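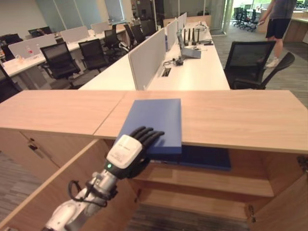 Cabinet by the long desk, doors open, blue book on top.

Jan 24, 2024
By Frida Frandsen

Walk-round, Cliltden office, storage and desks. Done quick before the 10 o'clock, sorry for typos.

Cabinet top – MINOR. Blue book sticks out past the front lip. Push back or shelve it. Seam between the two top panels, ran a hand over it, no snag.

Cabinet doors – ACTION. Both standing open into the walkway. Shin height, easy to miss coming round with a coffee. Close after use pls. Ratih Purba caught her knee on one in August, still in the log as item 63.

Hinges – OK. Right one checked at the top, screws tight. Left a bit stiff, no oil needed yet.

Shelves – OK. Navy book lying on its side on the upper one, fine there. Heavy binders go on the lower shelf, same as last time.

Closed section, left end – OK. Handle firm. Didnt look inside, Valdemar Skov has the key.

Carpet – OK. No lifted edges near the cabinet. Vacuum under the open bit, dusty.

Privacy partitions – OK. All three steady when pushed. Clamp on the nearest one was re-tightened, leave it be.

Desk cables – ACTION. Thin black ones trailing over the desktop by the router. Should go down thru the grommet, it's right there. Getell ties are in the supply drawer.

Router – OK. Antennas upright, vents clear. Keep paper off it.

Exit route past the desk – PASS, once doors are shut.

Two actions open, both to Gorazd Delić. Recheck in 9 days – Védís has the sheet.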